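How do I separate two colours of string that got mixed on the table?

Asked by Demyd Dmytriv, May 29, 2021

Hello everybody. I am sorting my craft things at home and I have a problem with string. I have one purple and one orange, and I keep them in open plastic bins. The bins were too full, so I took everything out on the table to make order. Now the purple lies on top of the orange and they go through each other. The orange is the worst, it has very many small loops, like a net.

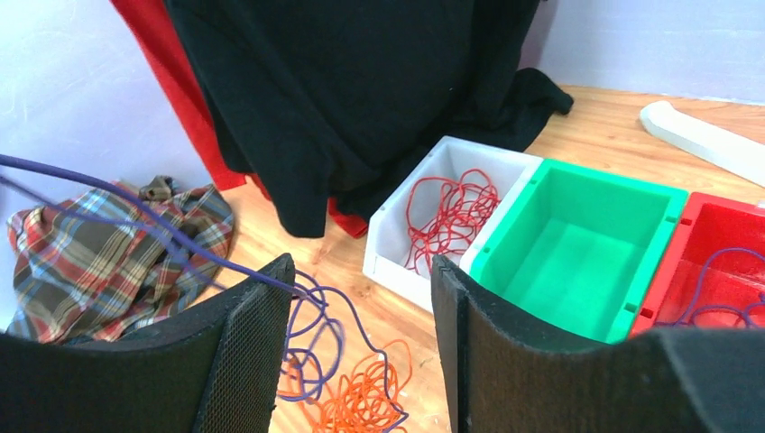

Purple over orange, with the bins behind

I tried to pull the long purple end and it became tighter, so I stopped. I do not want to cut if it is possible, I need the purple in one piece for a wall hanging. It should be 33 metres if the label was right. With which colour must I begin? And how do you store string so this does not happen again?

3 answers

Theano Panagiotou
Begin with the purple, as it is on top and has fewer loops. Do not pull the end. Put your fingers into the tangle and make it wider from all sides, very gently, until you see air between the strands. After this, take the free end and pass it back under each crossing, one by one. Every time you have half a metre free, wind it on a piece of card. If you leave it lying on the table it will catch the orange again.
When the purple is away, do the same with the orange, but leave it flat where it is. Please do not lift the pile, the small loops fall into each other. I needed one full evening for a pile like this in January.
For keeping: wind each colour on its own card, cut a small slit in the side and put the end in it. Then open bins are no problem.

Rosaire Fehr
cut it and buy new, string is cheap

Saturnino Segura
I agree with Theano about the order. I would only add that a thick knitting needle is good for opening the tight crossings, better than fingernails. If there is cloth on the table, move it somewhere else first, the string likes to hide under it.
I use the flat bobbins from Zaketti, 7 in a packet, but card is the same thing.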